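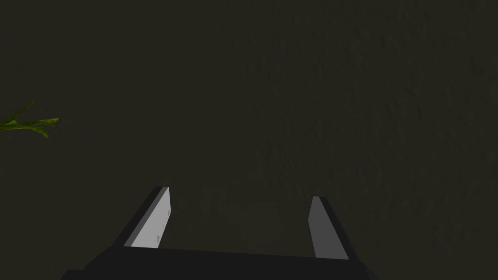 Moussa Shared Workshop
Course Handout 2: Two-Finger Gripper for the Garden Arm

Scope
This unit covers the gripper for the Caser garden arm. Students are expected to have completed Handout 1 and to have a working arm model on their own computer. All work in this unit is done in simulation. Bench assembly begins in Handout 3.

Model setup
Open the Gondden workspace and load the gripper onto the wrist joint. The palm is treated as one rigid body. Each finger slides on its own joint, and the two joints are linked so that a single command moves both. Keep the collision shapes simple. Detailed meshes slow the solver and do not improve the grip results at this stage.

The ground carries a soil texture only. It has no effect on friction, which must be entered separately. Plants are loaded as fixed objects and will not bend when touched.

Wrist view
Mount the virtual camera behind the palm, looking along the fingers toward the ground. Both fingertips must remain in view when the gripper is open. The inner faces are gray and the outer strips dark, and students should check that the tips can still be told apart from the soil under their chosen lighting.

Exercise
1. Open the gripper fully and save the joint values.
2. Lower the arm over bare ground and stop before contact.
3. Close the fingers at low speed with nothing between them.
4. Repeat the run with the light moved to the opposite side.
Use random seed 982 for all runs so that results can be compared.

Submission
Upload the joint log and a one-page report to the Skindley course folder by the end of March. The unit is graded out of 31 points. Reports submitted without a log will be returned unmarked.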